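Frequently Asked Questions: Desktop Collection and Parts Reuse

Pillai accepts retired desktop computers from offices, schools and households. The answers below cover drop-off, data handling, testing and resale. Questions about monitors and printers are handled by the Costness counter and are listed on its own page.

What do you accept?

Complete desktop towers, with or without drives. Loose memory, processors, graphics cards and power supplies are accepted if they are bagged or boxed. Laptops are accepted only with the battery installed and not swollen. We do not take tube televisions, uninterruptible power supplies or anything with visible liquid damage.

Do I need an appointment?

Not for nine units or fewer. Larger loads need a booking, made at least two working days ahead. The loading door is closed on Tuesday for stock transfer, and bookings for that day are rejected by the form.

Is there a fee?

Towers are free. A handling charge applies to machines that arrive with the case locked and no key. Pallet loads above 200 units are quoted separately.

Should I remove the hard drive first?

You may. If you leave it in, it is logged by serial number at intake and tied to your receipt. Drives are overwritten in one full pass and then verified. A drive that fails verification is shredded. The certificate lists every serial number and the outcome for each -- keep it, as we delete our copy after 203 days.

What is removed from a tower, and in what order?

The side panel comes off and the case is laid flat. Drives are removed first, followed by add-in cards, memory, the cooler and the processor. The motherboard stays in the case until the power supply has been tested under load.
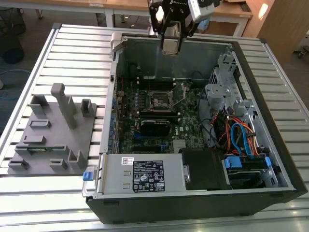
Tower with the side panel off and the CPU socket open.

Why are some processors sold without a matching board?

Boards fail more often than processors. The usual causes are bent socket contacts, leaking capacitors and worn slots. A processor that passes on our reference board is sold alone, with the board model it was tested on printed on the label.

What do the grades mean?

Grade A parts pass all tests and have no cosmetic damage. Grade B parts pass all tests and show wear. Grade C parts have one known fault, stated on the label, and are sold without return. Boards with a damaged socket are never graded above C.

How long does testing take?

Memory runs for four full passes, which takes around 900 minutes on the larger kits. Power supplies are held at rated load for one hour. Graphics cards run a fixed render loop until the temperature reading settles.
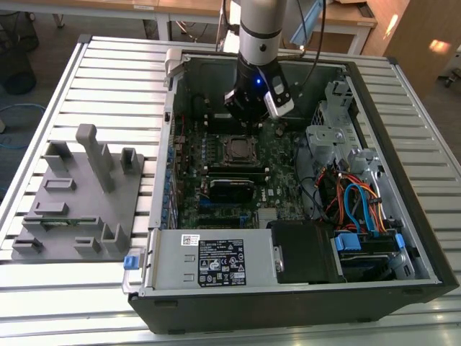 Results are written to Rosis, our stock database, at the end of each test. A part without a Rosis entry cannot be sold, and the sales desk will not make exceptions. If the number on your label does not come up in the lookup tool, check for a leading zero before contacting us.

Can I return a part?

Grade A and B parts can be returned within 30 days with the label attached. Processors with damage to the pins or pads are refused. Thermal paste should be cleaned off before shipping.

Do you ship?

Yes, within the continental states. Boards ship in antistatic bags inside double-wall cartons. Complete towers are pickup only, from the Liter Road entrance.

Who do I contact about a certificate?

Write to Thanakorn Chaimongkol in Records, extension 606. Include the receipt number and the drive serial number -- requests without both are returned unanswered.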